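Used Computer Parts – Frequently Asked Questions

Warlow Parts Desk, Unit 4, 180 Butov Road
Page kept by Bindu Kurian. Last changed on April 10, 2020.

We take desktop computers to pieces and sell the parts that still have a life in them. Most questions we receive by mail are the same ones, so please read this page first. If your question is missing, write to us and we will try to add it.

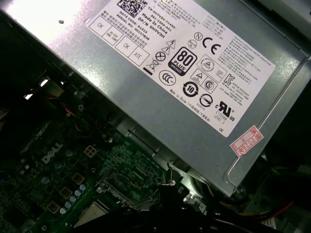
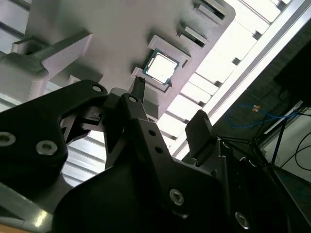

What is the first thing I should check before I buy a used power supply?

Check the shape and the connectors before you check the watts. Many office desktops use a power supply of their own size, and the screw holes do not match a standard case. The plug for the motherboard can also be different from the common 24-pin one. Compare the part number on the label of your old unit with the one in our list. If they are the same, you can order without worry about the fit.

Where do I find the part number?

On a Dell unit, look for the letters DP/N on the label. The one in the first picture reads DP/N 0HYV3H. The longer line which begins with CN contains the same characters in the middle, so you can use it to confirm your reading. When you write to us, please copy the DP/N exactly, with the zero at the start. We had several orders where the zero became the letter O, and our stock list did not find anything.

What does 80 PLUS Bronze mean?

It is a grade for efficiency. A power supply with this badge loses less energy as heat than one with the plain 80 PLUS badge, and more than one with Silver or Gold. It says nothing about how many watts the unit can give. For that number you must read the output table or ask us.

Can I open a power supply to clean it?

Please don't. The capacitors inside can keep a dangerous charge after the cable is pulled out. You may blow dust from the outside with short bursts of air, and hold the fan still while you do it. If the fan makes noise or the unit smells burned, replace the complete unit.

How do I take the power supply out of the case?

Switch off, pull the wall cable, and press the power button once. Then remove the plugs from the motherboard and the drives. Take a photo of the cables first, it saves much time later. The screws are usually on the back of the case. Some desktops also have a small metal clip inside, which you press while you slide the unit – look for it before you pull with force.

How should I hold a processor?

By the edges only. Keep your fingers away from the underside, and do not touch the metal lid after you have cleaned it. Touch bare metal on the computer case before you pick the chip up, and wear a wrist strap if you have one.

Do I need new thermal paste?

Every time the cooler comes off, yes. Wipe the old paste away with a soft cloth and isopropyl alcohol, let it dry, and put a small drop in the center of the lid. We do not send paste with processors. Hema Shetty at our counter can recommend one, if you call in the morning.

Will any processor fit my motherboard?

No. The socket must be the same, and the board must know the processor. Sometimes the socket is correct but the board needs a newer BIOS, and this you must install while the old processor is still in. Look at the support list from the maker of your board.

How do you pack the parts?

Processors go in a closed plastic shell inside an antistatic bag. Power supplies go in a double box with the cables tied. Small parcels inside the city are carried by Biketti, and everything else goes with Rai.

Can I return a part?

You have 11 days from the day of delivery. The part must have our sticker on it, and processors must come back in the same shell. We do not accept parts with bent pins or with an opened housing – sorry, but we can not sell these again.

Do you buy old computers?

We buy complete desktops, also if they do not start. Take out your hard drive before you bring the computer. For more than four machines, please write first and mention form 1013, so that we can keep a place free at the unloading door.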